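Wednesday, August 1, 2018

Workshop notebook – natural dye trials, madder batch

Very good day. The madder has come out a proper brick red at last and I want to get it all down while I still remember which pot was which.

Background for anyone who missed the last entry: the first skeins went a sad salmon colour and we couldn't agree why. Verna thought the pot had got too hot, Tharindu blamed the tap water (ours is very soft), and I thought we had been stingy with the root. Looks as if we all had a piece of it, though the water seems to have been the biggest piece.

So, four skeins of the Kurnside wool this time, all from the same cone, all scoured together on Monday and left in the alum bath overnight. Labelled A to D with knotted cotton tags. Please don't use paper tags again, even the laminated ones, they come apart and leave bits in the fleece.

A – tap water, same as last time
B – tap water plus a pinch of chalk
C – tap water plus a good spoonful of chalk
D – as C, but root soaked for 2 days first instead of overnight

All with equal weights of chopped root, tied up in old tights. Pots brought up very slowly and kept well under a simmer. I sat with them the whole afternoon with the probe thermometer and turned the ring down every time it crept up. Dull work but I didn't mind, the smell is lovely, like a wet garden shed with something sweet in it.

Results, dried in the shade and looked at by the north window:

A is the salmon again. Pretty in its way, but it isn't what Grosto asked for.
B is noticeably warmer, a sort of terracotta.
C is red! Real red, with a bit of brown underneath.
D is redder still and much more even. I put it next to the old Czerwiński sample card and it sits between their two deepest shades, which made me whoop out loud and frighten Adom.

Rhiannon wants the colours measured as well as looked at, and she is right, because my eye is useless after about teatime. The readings need to go into the shade log along with the recipe and a swatch number, so that whoever dyes the next batch can find them. I have pencilled in everything for A and B. C and D still to do, in daylight, from fully dry wool please. Damp wool reads darker and we have been caught out by that before.

Computer, side panel off, and the processor in its socket:

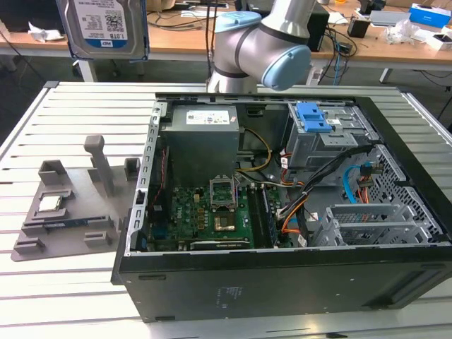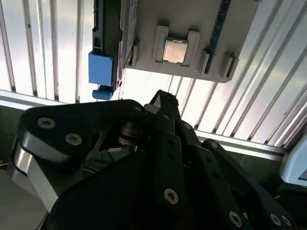
Wash tests next. Nilmini did a small one on the trimmings from C this morning, using the gentle Mivell soap, and the water ran faintly pink on the first rinse and clear after that. Good sign. I would like the same done on D before we get too excited, as more colour in the pot may just mean more colour sitting loose on the fibre. Cut the trimmings longer this time, the last ones were so short they felted into little beads and we couldn't lay them against the card.

Light test: strips of all four are wound on card and taped inside the south window, half covered with foil. Leave them alone until the end of August. If you must water the geraniums, move the geraniums.

Exhaust baths. I couldn't bear to tip D away, there was masses left in it. Threw in a handful of unmordanted fleece and a scrap of silk that has been in the drawer for years. The fleece took a soft peach. The silk went coral and it's gorgeous, I have pinned it above the sink. Worth thinking about a second and third dip as paler shades in their own right, the root is dear enough that we ought to be wringing everything out of it.

Stock: 51 skeins of undyed Kurnside on the shelf, so plenty for a full run once the wash test is in. Alum is fine. Chalk is nearly gone, Tharindu is ordering. Madder root is the worry, we have one sack open and it is on the lumpy side. The finer chop gave up its colour far more quickly, so I'll go through the lumps with the loppers before the next soak.

To sort out:
– weigh the chalk properly, "good spoonful" won't do if we are going to repeat this (my fault)
– try a pot at a steady lower heat, lid on, same recipe as D
– Verna to ask whether the big steel pot can be borrowed again
– new rubber gloves, mine have a hole and I have a red thumb
– swatches of C and D to Grosto once they're washed and pressed

Pots are scrubbed and upside down on the rack. The bucket with the blue lid is tomorrow's root, already soaking, please don't move it.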